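台所と作業場の小わざ帖
トップ | 台所 | 洗濯・掃除 | 作業場 | 家のパソコン | 古い記事

家の在庫をソフトで管理する前に読んでおくこと
最終更新 2023年12月28日

年末になると、家の在庫管理ソフトの宣伝がやたらに増える。大掃除で買い置きが山ほど出てきて、みんな反省しているところを狙ってくるのだろう。「もう二重買いしません」「冷蔵庫の中身が手のひらに」。毎年似たような文句で、毎年たいてい別の会社が言っている。去年の会社はどこへ行ったのかと思う。

私は台所の乾物と調味料、それから作業場のねじ、塗料、接着剤のたぐいを、かなり長いことパソコンとスマートフォンで管理しようとしてきた。うまくいった時期もあれば、数えるのがいやになって放り出した時期もある。今は半分が表計算、残りは紙と油性ペンに戻っている。そういう人間の書くことなので、すばらしい新機能の紹介を期待している方にはたぶん向かない。

まず、何を管理しないかを決める

ソフトを入れると、人は家じゅうのものを登録したくなる。私もやった。輪ゴムまで入れた。休みの日を丸ごと使って輪ゴムを登録したあと、輪ゴムを一本使うたびに画面を開くのかと考えて、ようやくおかしいと気づいた。

登録していいのは、切れると困るものと、期限のあるものと、買うと高いもの。うちではだいたいそれで足りている。塩や砂糖は容器を見ればわかる。ふきんの枚数を知りたいと思ったことは一度もない。作業場なら、刃物の替え刃、二液型の接着剤、開封した塗料、特殊な寸法のねじ。普通の木ねじは、減ったら箱が軽くなるので持てばわかる。

どうしても迷うときは、先月それがなくて困ったかどうかを思い出してみる。思い出せないものは入れない。

バーコード読み取りを信用しすぎない

どのソフトも売りにしているのがバーコードの読み取りだ。スマートフォンをかざすと商品名が出る。店でやってみせる分にはたしかに気持ちがいい。

ところが家でやると、名前の出ない商品がいくらでもある。直売所の味噌、量り売りの豆、知り合いにもらった梅干し、ホームセンターのばら売りの金具。こういうものにはそもそもバーコードがないか、あっても店の内部でしか通じない番号だ。出た商品名もあやしい。私が使っていたLelineという在庫アプリでは、詰め替え用の食器洗剤が何度やっても猫の餌になった。直して保存しても、次に読むとまた猫の餌に戻る。うちに猫はいない。

それと、読み取りが速くても、容量や期限は結局手で打つことになる。期限は普通の商品バーコードには入っていない。宣伝の動画では、この打ち込みのところがきれいに飛ばされている。見るときは、そこに注意して見てほしい。

試すなら、無料期間のうちに自分の棚から7品を適当に取り出して、読み取りから期限の入力まで通してやってみる。きれいな新品の箱を選ばず、しわの寄った袋も混ぜること。途中でいらいらした人は、買っても続かない。私がそうだった。

「賞味期限をお知らせ」の通知

通知は最初の一週間だけ役に立つ。そのあとは読まなくなる。通知の文面が悪いのでも頻度が悪いのでもなく、電車の中で豆腐の期限を知らされても何もできないからだと思う。

通知を使うなら、時刻を夕飯の支度の前に固定する。朝はだめ。昼もだめ。それから、通知の対象を冷蔵庫の中だけに絞る。缶詰と乾物は季節の変わり目にまとめて見ればよく、一つずつ鳴らす必要はまったくない。ソフトによっては対象を場所で絞れないものがある。説明書に書いていなければ、できないと思っておいたほうがいい。

うちでは結局、冷蔵庫の扉の裏に「先に食べる」の棚を作った。通知は切った。期限の近いものをそこに移す。電池もいらない。

表計算で作るなら列は少なく

表計算で在庫表を作る人は多い。雛形を配っているページも多い。試しにいくつかもらってきて開いてみたら、分類、小分類、購入店、単価、平均消費日数、次回購入予測日、写真、備考。誰がこれを毎週埋めるのか。作った人も埋めていないのではないかと疑っている。

うちの表の列は、品名、場所、期限、メモ。それだけ。数量の列は作ったり消したりして、最後に消した。「残り2」と書いてあっても、家族の誰かが使えば次の日には嘘になる。代わりに、最後の一つを開けた人がメモの欄に「買う」と書く。書かない人もいる。そのときはあきらめて、なくなってから買う。

細かいことをいくつか。

品名の付け方をそろえる。「しょうゆ」「醤油」「濃口」が混ざると、並べ替えても検索しても散らばる。漢字かひらがなかは好みでいいが、どちらかにする。英数字の全角と半角も同じ。M4のねじを全角で入れたり半角で入れたりして、検索で出てこないから買い足し、同じ箱が二つになったことがある。まさに二重買いを防ぐための表でやってしまった。

期限は必ず日付の形式で入れる。「来年の春」と打つと並べ替えの一番下に沈んで、そのまま忘れる。年と月しか書いていない缶詰は、その月の初日にしておく。少し早めに出てくるが害はない。

色付けは控えめに。条件付き書式で期限の近い行を赤くするのは便利だけれど、黄色だの橙だのと足していくと、画面全体が祭りのようになって赤が目立たなくなる。

セルの結合はしない。見出しをきれいに見せたくてやる人がいるが、並べ替えが壊れる。

行を固定する。一番上の見出し行を固定しておかないと、スマートフォンで下に送ったときに何の列かわからない。わからなくなって、場所の欄に日付を入れる。

消費した品の行は削除しないで、別のシートに移しておく。あとで「あの接着剤は何という品番だったか」と調べるときに使える。ただし、移す作業が面倒で表を開かなくなるくらいなら、削除したほうがいい。

ラベル印刷ソフトはどこまで要るか

ラベルプリンターを買うと、たいてい専用の編集ソフトがついてくる。これがまた曲者で、絵文字や枠飾りは山のように入っているのに、同じ大きさの文字で連続して印刷するという、こちらが一番やりたいことが奥のほうに隠れている。

私が使っているのはLostexのラベル編集ソフトで、悪口を言いながらもう長く使っている。いい点は、表計算から品名を流し込めること。悪い点は、流し込むと長い品名の文字だけ勝手に縮むこと。「薄力粉」が堂々としている横で「ベーキングパウダー」が虫のように小さい。自動調整を切る設定が用紙の設定画面の下のほうにあるので、使っている方は先に切っておくといい。

QRコードのラベルも一通り試した。容器に貼って読むと在庫表のその行が開く、という仕掛けだ。作っているあいだはとても楽しい。使ったのは数えるほどしかない。粉まみれの手でスマートフォンを持ちたくないのだ。作業場ならなおさらで、手袋をはめている。人間の目で読める大きな字のほうが速い。

QRコードが役に立っていると認めるのは一か所だけ、電動工具の箱に貼ったもので、取扱説明書のファイルが開くようにしてある。年に何度か、替え刃の型番を調べるのに使う。説明書の保存先を変えると全部のコードが無駄になるから、フォルダーの場所は最初によく考えて、以後動かさないこと。

ラベルを貼る場所について。ふたに貼る人が多いが、ふたは入れ替わる。同じ形の容器を並べている家ではまず間違いなく入れ替わる。本体に貼る。引き出しに入れて上から見る容器だけは、どうしてもふたに貼ることになるので、本体にも同じものを貼っておく。

それから、感熱式のラベルは火のそばで黒くなる。コンロ脇の調味料は、油性ペンで書いたマスキングテープで十分だ。

音声入力

「醤油を買い物リストに追加」。広告では一度で通じる。換気扇が回っていると通じない。作業場で集じん機が回っていれば、試すだけ無駄である。

使うとしたら、静かな朝に前日の残りを確認しながら、まとめて言う。一品ずつ区切って、追加されたかどうか画面で確かめる。確かめるなら手で打っても同じだろうという意見には、反論が見つからない。

家族で共有するとき

共有機能がある、とどのソフトにも書いてある。書いていないのは、同時に書き換えたときにどちらが残るかだ。店にいる人が「買った」にして、家にいる人が「買う」を足す。電波の弱い店の地下で操作すると、地上に出たときに古いほうが上書きすることがある。

確かめ方は簡単で、スマートフォンを二台用意して、一台を機内モードにして両方で同じ品を書き換え、そのあと電波を戻す。何が残るか見る。黙って片方を消すソフトは、私は使わない。「どちらにしますか」と聞いてくるものはまだ信用できる。

編集できる人は絞ったほうがいい。うちは3人家族で、全員が編集できるようにしていた時期が一番ひどかった。場所の名前がばらばらになったからだ。「上の棚」「台所上」「冷蔵庫の右の上」。同じ棚である。今は場所の名前を選択式にして、打ち込めないようにしてある。表計算なら入力規則のリストでできる。

作業場の塗料と接着剤

ソフトの宣伝は台所の話ばかりだが、期限切れの損が大きいのは作業場のほうだと思う。開けてから固まるまでが早いものがあり、値段も高い。

記録するのは開封日。製造日や購入日はあまり当てにならない。缶に油性ペンで開封日を書き、同じ日付を表に入れる。両方やるのは面倒だが、缶の文字は塗料が垂れて読めなくなるし、表は缶が増えたことを知らない。片方だけだとそのうち外れる。

色の名前は、メーカーの呼び名と自分の呼び名を両方書く。「ウォルナット」とだけ書いても、会社が違えば別の色だ。どこを塗ったかもメモに入れておくと、補修のときに助かる。「廊下の手すり」「踏み台」と書いておく。

溶剤や薬品を飲み物の容器に移すのは、表でどう管理していようがやめる。中身を知っているのは移した人だけで、表など誰も見ない。

塗料用の別アプリとしてHolzerというのを薦められて入れてみた。色見本を撮ると近い色の名前を出す。出すが、蛍光灯の下と窓際で別の名前になった。同じ板なのに。手持ちの塗料と見比べるなら、端材に塗って乾かしたものに色名を書いて、ひもでぶら下げておくほうが当たる。

瓶とケースに番地をつける

瓶ものは、本体を一つずつ管理しようとするとすぐ破綻する。仕切りのあるケースに入れて、ケースのほうに番号をつける。表の場所の欄には「ケースA、手前」くらいに書く。升目ごとに番号を振る人もいて、表計算の画面と見た目が似るのでやりたくなる気持ちはわかるのだが、取り出した瓶を元の升目に戻す人がうちにはいない。
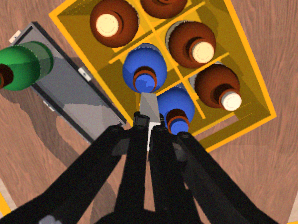
仕切り付きの黄色いケースに入れた茶色と青の瓶

ケースの番号は側面に書く。積み重ねると上も下も見えなくなる。引き出しに入れるなら上の縁。ここも結局、どこから見るかで決めるだけの話で、ソフトの出る幕はない。

写真を撮って在庫の代わりにするという方法もあり、ケースを真上から撮って表に貼っておけという記事を最近よく見る。撮った日の中身はわかる。今日の中身はわからない。買い物の直前に棚を撮って出かけるのなら、これは効く。専用アプリはいらない。標準のカメラで撮って、帰ったら消す。

バックアップの話

在庫表ごときにバックアップがいるかと言われそうだが、数か月かけて打ち込んだものが消えるとさすがにこたえる。私は4月に一度消した。正確には、消したのは私ではなく同期で、空の表が「最新版」として全部の端末に配られた。

同期はバックアップではない。ソフト会社の説明ではこのふたつがよく混ざっている。「クラウドに自動保存だから安心」と書いてあったら、前の日の状態に戻せるのかどうかを問い合わせてみるといい。返事の早さと歯切れで、だいたいのことはわかる。

うちではSavportというバックアップソフトを動かしていて、今のところ文句は少ない。少ないが、初期設定では表計算のフォルダーが対象に入っていなかった。写真と文書だけ。入っているつもりでいる方は一度見てほしい。設定したら、どれか一つファイルを実際に戻してみること。戻したことのないバックアップは、あるのかないのかわからない。

専用アプリを使っているなら、月に一度、書き出しをする。形式はCSVがいい。独自形式でしか書き出せないアプリは、その会社がなくなったときに一緒になくなる。書き出したCSVを表計算で開くと文字が化けることがあるが、文字コードの指定の問題なので慌てて消さない。取り込みの画面でUTF-8を選べばたいてい直る。先頭のゼロが消えるのもよくある話で、バーコードや品番の列は文字列として取り込む。

月額いくらまで払うか

二重買いを防いで浮く金額より月額のほうが高ければ、意味がない。当たり前のことだが、計算した人にあまり会わない。

私は一度計算した。レシートを見返して、家にあるのに買ったものを拾い出した。ひと月で、ごま一袋と洗濯ばさみ。合わせても、当時払っていた月額に届かなかった。その月に解約した。ごまがもう一袋あっても別に困らない。

宣伝に「食品ロスが70%減」とあったら、何と比べてか、誰の家か、どうやって量ったのかを探してほしい。私が探したときは、小さな字で「利用者の感想です」とあった。感想に割合がつくのは不思議なことだ。

無料版も油断はできない。登録できる品数に上限があって、ちょうど面白くなってきたあたりで止まるようになっている。始める前に上限を見る。見つからなければ、解約方法のページを探すといい。そういうことはだいたいそちらに書いてある。

家電に最初からついてくるソフト

冷蔵庫の中をカメラで見られる、というもの。手前の牛乳がよく見えるそうだ。うちにはないので、ある家で見せてもらった感想しか言えないが、奥は見えなかった。重なったものも見えない。引き出しの中は機種による。冷蔵庫は長く使うのに、つながる先のソフトがそれだけもつのかは売り場で聞いても答えが出なかった。

買い替えのついでについてくるなら使ってみればいいと思う。そのために買い替えるのは、私ならしない。

読者からの便り

前に載せたラベルの記事に、いくつか便りをもらった。

Gebhard Widmerさんからは、表計算の場所の欄に番号だけを使い、番号と棚の対応を紙に書いて棚の横に貼っているという話。棚の中身を入れ替えても表の番号をいじらなくていい。なるほどと思って真似したが、うちでは紙が先に剥がれた。貼るなら画びょうがいい。

Roksolana Kovalさんは反対に、場所の欄をやめてしまったそうだ。家の中なのだから探せば出てくる、知りたいのはあるかないかだけ、と。作業場では無理だろうと返事をしたら、作業場でもそうしているとのこと。片づいている人の言うことなので、そのまま信じていいものかどうか。

もう一通、在庫管理ソフトの会社からも来た。新版では猫の餌の問題は解消されましたという。別の会社のソフトの話なのだが。

それでも始める人のための順番

棚を一つだけ選ぶ。台所なら乾物、作業場なら塗料。
中身を全部出して、捨てるものを捨てる。登録するのはそのあと。捨てるものまで登録している人を見たことがある。
容器と場所に字を書く。
紙に書き出して、冷蔵庫か作業台の横に貼り、ひと月やってみる。
紙で続いたら表計算に移す。続かなかったらソフトでも続かない。
専用アプリはその次。無料期間の終わる日をカレンダーに入れてから申し込む。

途中でやめてもかまわない。二番目までやれば棚はきれいになっているので。

関連する記事
マスキングテープの糊が残ったとき
取扱説明書を捨ててよい場合とよくない場合
作業場に置くパソコンの粉じん対策
家計簿ソフトを三度やめた話

前の記事へ | 次の記事へ | ページの先頭へ
記事の内容は書いた時点のものです。ソフトの画面や料金は変わることがあります。間違いを見つけた方はお便りの欄からどうぞ。返事は遅いです。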